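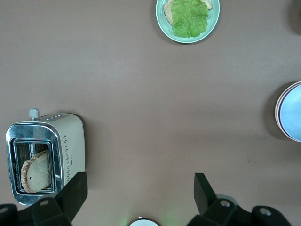 One student asked, at the end of the last session, whether a person really needs to be taught how to make toast and a sandwich, and whether the hour might not be better spent on soup. I have been turning that over ever since, and I would like to answer it properly before we go any further, as I suspect one or two others were thinking the same thing and were too polite to say it!

My answer is that soup is coming (it is in the second half of the course, along with the stock we froze in December), and that toast is a very good place to look at how we work. There is so little cooking in it that you can give your whole mind to the order of things: what comes out first, where it goes, what waits for what. Most of the muddles I see in the Istholm kitchen, and I have made every one of them myself, come from starting the hot thing before the cold things are ready.

Simple Kitchen Skills, handout for session 11
3/17/18

Before you begin

Clear the table and wipe it, then dry it, paying attention to the patch where the toaster will stand. Put your things out round the edges and keep the middle free. I know it looks a bit grand to leave all that space for one sandwich, but it is where you will be working, and if it fills up with packets and lids you will end up buttering on your knee. Plates to the back, toaster to one side with its lever where you can reach it easily, and the flex well away from the sink.

Wash your lettuce early. Shake it, lay it on a clean tea towel, fold the towel over and leave it alone for a while. A wet leaf will make a good slice of bread soggy in no time at all, and then people blame the bread.

The bread

We shall use the ordinary white tin loaf from Wemier again, and the seeded one for anybody who would like it. Slice thickness matters more than people think. A slice should drop into the slot under its own weight and stand up between the wires. If you have to push, it is too thick, and it will catch and scorch along one side. If the loaf is very fresh and soft, let the slices sit out on the board for a few minutes before they go in.

Small holes in the crumb are nothing to worry about, though butter does have a way of finding them. Turn that side down if you are having something runny.

The toasting

Start on a low setting and be prepared to go again. Every toaster has its own ideas, and the number on the dial of the one you have at home tells you very little about the one you are using in class. For a sandwich I like the bread only just coloured, so that it still bends a little. For eating on its own, with marmalade, take it as dark as you please.

Never go in after a stuck slice with a knife or a fork. Switch off at the wall, pull out the plug, let everything cool and then ease the bread out with wooden tongs. Please read that twice.

Putting it together

Butter right to the crust, as it helps to keep the damp out. One slice on the plate, then the leaf, laid with its rib flat so that the sandwich doesn't rock, and then whatever else you are having. Tomato goes in last of all, with a pinch of salt. I had a cheese and lettuce sandwich at the station in Messina years ago which I still think about, and there was nothing clever in it, only good bread and somebody who had taken the trouble to dry the salad.

If you are making a plateful for several people, lay out all the bottom slices first and work along the row, one filling at a time. It feels slower and is a great deal quicker.

To do at home

Make the same sandwich twice, once with plain bread and once with lightly toasted. Wrap both, leave them in the fridge until lunch and write a few lines on how each one has kept. Bring your notes next time, along with an apron and a box with a lid for the soup.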